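Section 4: Bench set-up and first supervised run

This section applies to the two-arm unit used by the Poso student robotics club. Complete Section 3 (Power and emergency stop) first. Members who have not been signed off by Zanele Van Wyk or Vlasta Ševčík may assist but may not enable the motors.

4.1 Before you start

You will need the arm controller, the Cendano laptop, the black bench cloth, the object bin and the red log binder. Allow 15 minutes for set-up. The laptop is stored with its charger in the locked cupboard and is to be returned there by 5:15.

4.2 Preparing the bench

1. Clear the bench of tools, cups and bags.
2. Spread the black cloth over the working area. Small creases are acceptable. Folds high enough to catch a fingertip must be pressed down by hand.
3. Check that both arms are at rest and that the controller switch is off.
4. Inspect each gripper. Both fingers should be seated squarely and the wrist wiring should be secure. Report a loose connector to Ieva Vītola. Do not re-crimp it yourself.
5. Trace the black cable on each arm from wrist to shoulder. It needs enough slack for a full wrist rotation and must not lie under a link.

CAUTION: A cable that snags on an object during a lift can pull the object off the bench. Stop the run and re-route the cable before trying again.

4.3 Starting the arms

1. Call "Enabling" and wait for a reply from everyone inside the taped area.
2. Switch on the controller. The arms will stiffen.
3. Open the Kruger control panel on the laptop and load profile 118. Profile 86 belongs to the old grippers and closes too far.
4. Select Home. Keep one hand on the emergency stop until both arms have finished moving.
5. Open and close each gripper twice with nothing between the fingers.

Note: If the panel reports a joint offset after homing, power down, wait one minute and repeat from step 1. A second offset warning ends the session. Record the joint number in the binder.

4.4 Handling the basket

The basket exercise is the first task in the Sodislow practice set. Colour and finish of the basket do not matter, but the rim must be smooth and free of cracks.

1. Place the basket on the cloth within reach of the left gripper.
2. Bring the left gripper to the rim at low speed. Stop when the rim is between the fingers.
3. Close the gripper. Do not raise the force setting above 5.
4. Tilt the basket by rotating the wrist. Move the shoulder only if the wrist reaches its limit.
5. Keep the right arm clear of the basket until the left has stopped.
6. Lower the basket, open the gripper and withdraw along the path of approach.

CAUTION: Upright objects on the right of the bench are easily knocked by the forearm. The operator watches the gripper, so the spotter should watch the links.
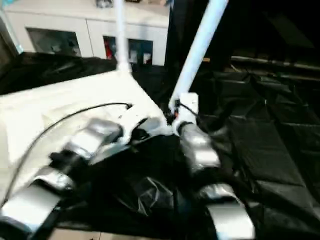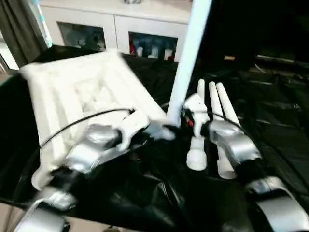
Figures 4-1 and 4-2. Both arms over the black covering. The basket is held by the left gripper in Figure 4-2.

4.5 Shutting down

1. Open both grippers and remove all objects.
2. Select Park, then switch off the controller once the arms are still.
3. Fold the cloth and return it to the shelf.
4. Enter the operator, spotter, profile number and any faults in the binder. Entries are checked by Dineo Mabaso at the end of each month.

Replacement gripper fingers are ordered through Yolandi Msimang. Quote the part number moulded on the inside face.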